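From: Radwa Shehata
To: Sadmont Wind Band players' list
Subject: Re: [sadmont-players] Second thoughts about the Trernska suite?

Bjartur Þorgeirsson wrote:
> Hello all. I've had the parts for the Trernska suite at home for a
> fortnight and I'm starting to worry. The third movement changes
> time nearly every line, the low brass have almost no rests, and
> my own part (second bassoon) has a tune in it, which I was not
> warned about. Are we sure this is right for Brokport? We could
> play the marches again and everyone would be happy. I don't want
> to be a wet blanket, I only want us to decide before we've put
> weeks into it.
>
> Also, does anyone know if the hall has sorted out its lighting? Last
> year I couldn't read anything below the middle of the page.
>
> Bjartur

Oh Bjartur, please don't give up on it yet! I have been through the whole score three times since the parts came and I like it more each time, so let me try to bring you round, and anybody else who has been quietly having the same thoughts.

First, the time changes. They look dreadful on the page, I agree. But sing the tune before you try to count it. Mawar did this with the clarinets on her own at the last sectional, just had us put the instruments down and sing, and after ten minutes we were all over the bar lines without noticing them. The fives are always a long step and then a short one, the sevens are the same thing with an extra short step on the end, and once you've got the lilt of it in your feet you really don't need to count at all. It's a dance! People who had never seen a sheet of music danced to it in a barn. If you tap every quaver you'll be worn out by letter C and you'll hate it.

The one spot that does need counting is the join into the slow section, where the horns hold over and everyone else drops out. Karim is going to give that with a very big left hand. Please pencil a pair of spectacles over it now.

Low brass: you're right, and it's been raised. Yasmine Metwally has been through the tuba and euphonium parts and marked places where one player can drop out for a couple of bars and come back in without anyone in the audience being the wiser. She has also swapped two passages between second and third trombone so that the same person doesn't get all the loud ones. If you play any of those parts, get her marked copy before you rub your lips raw.

As for your bassoon tune, I'm afraid I have no sympathy. It's gorgeous. It's the best eight bars in the piece and the arranger gave it to second bassoon on purpose, I'm convinced of it, so that the sound would come from the middle of the band instead of from the front. I have asked Karim to keep the clarinets right down underneath you. We'll be so quiet you'll think we've gone home.

About the marches. I love the marches too, and we've kept one, the Benmoussa, for the end. But we've played the whole set at Brokport for years, and last time I could see a man in the second row conducting along with a rolled-up programme, a beat ahead of us. He knew it better than we did. I'd love to give that man something he hasn't heard before.

While I'm writing, the practical bits, and then I'll stop. I'm told these also go on the members' page, so I've pasted them from there as they stand.

BROKPORT CONCERT, NOTES FOR PLAYERS

Dress is black throughout, long sleeves, black shoes, black socks (yes, socks, the front row is level with our ankles). Bow ties for those who wear them should be plain black, no velvet and no patterns. The adjustable sort is easiest if you are between collar sizes. Do the strap up at home with the shirt you will be wearing, while you still have a mirror and some patience.
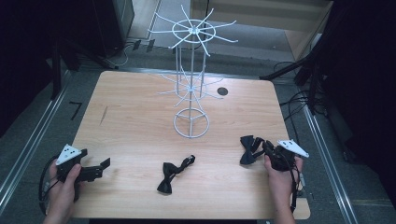

Page last changed: May, by M. Hutapea

Folders will be given out at the last rehearsal in Sadmont and not before. If you take yours home to practise, bring it back with everything in it, including the parts you don't play. Our copy of the suite is on hire and the hire number is 3214. Quote that number if you have to ring for a replacement part, and tell Mawar that you've done it so that she doesn't order the same thing again.

Pencils only on the hired parts. Soft ones, please, they have to be rubbed out afterwards and we will be asking for help with that.

Parking at Brokport is behind the hall, through the gate next to the chapel. The code for the gate is 251. Percussion unload first. Everyone else please wait in the lane until the timps are in, even if it's raining.

(That's the end of the pasted bit.)

On the lighting, Bjartur, good news! The hall has put new lamps over the stage and Karim went in to look at them with a score under his arm. He says he could read the smallest print from the back row of chairs. The percussion corner is still a bit gloomy, so if you have a clip-on stand light, bring it for them even if you don't need it yourself.

One thing I'd like help with. I want to put a short note in the programme saying where the dances come from, and all I have is the paragraph in the front of the score, which tells you that Trernska is a valley, that the tunes were written down from a fiddler, and nothing else. No name for the fiddler, and no hint of what the dances were for. The slow one sounds like a wedding to me, but Yasmine thinks it's a going-home tune, for the end of the night, and now I can't hear it any other way. If anyone has a book or an old recording with these in, or has come across them in a fiddle session, I'd be so pleased to hear about it.

And if you've still got doubts after the next run-through, say so and we'll talk about it properly. I'd just like us to hear it once at speed with everybody there. The trumpets at the top of the last page! I've only heard it on my piano, with wrong notes, and it still made me laugh out loud.

See you at half past seven. I'll bring the spare clarinet reeds I promised, could whoever has the big stapler bring that?

Radwa
(second clarinet, and the noisy one in the tea queue)

_______________________________________________
sadmont-players mailing list
To leave the list, send a blank message with the word "leave" in the subject line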